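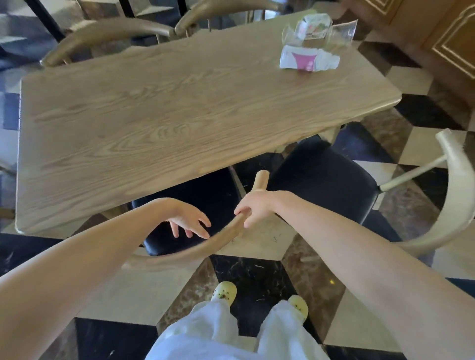 Uma participante da edição anterior escreveu-nos que chegou à prática dos sete raios sem acreditar em grande coisa, e que ficou por causa do silêncio entre as sessões. Perguntava se o grupo voltava a abrir. Volta a abrir em maio, e as inscrições já estão a decorrer.

O Círculo Kirnura procura participantes para um ciclo de meditação e estudo dos sonhos, na casa de Plititz. O trabalho assenta no método Kinesex, que junta respiração, movimento lento e registo escrito dos sonhos ao acordar. O tema deste ciclo é o contacto com os guias interiores e a leitura dos símbolos que se repetem de uma noite para a outra.

O ciclo dura 7 semanas. Há três encontros por semana, sempre às 19h30, com duração de duas horas. Entre os encontros, cada participante faz uma prática individual de manhã, antes do pequeno-almoço, e escreve no caderno o que recordar da noite. Os cadernos não são recolhidos nem lidos por terceiros – cada pessoa partilha o que quiser.

Quem pode participar
Maiores de 18 anos, com ou sem experiência de meditação. Não é preciso pertencer a nenhuma tradição. Pedimos presença em todos os encontros da primeira semana; depois disso aceitam-se duas faltas. Quem estiver em acompanhamento psiquiátrico deve falar primeiro com o seu médico. O ciclo não substitui tratamento de nenhuma espécie.

Condições
A contribuição é de 245 euros e inclui o caderno, o chá e o uso da biblioteca. Temos 3 lugares sem custos para quem não possa pagar; basta indicá-lo na carta, sem comprovativos. O alojamento na casa não está incluído. Quem vem de longe costuma ficar na Pensão Thibodeau, que fica a dez minutos a pé e deve ser contactada diretamente.

Tragam roupa confortável, meias grossas e uma manta. A sala de prática é fria ao fim do dia, mesmo na primavera. Os telemóveis ficam na entrada.

Como se inscrever
Enviem uma carta de uma página com o nome, a idade, um contacto e um sonho recente, contado como o lembram. A morada é Círculo Kirnura, Apartado 1399, Plititz. Respondemos a todas as cartas, também às que não forem aceites – a resposta pode demorar duas semanas. A contribuição só é paga depois de confirmado o lugar.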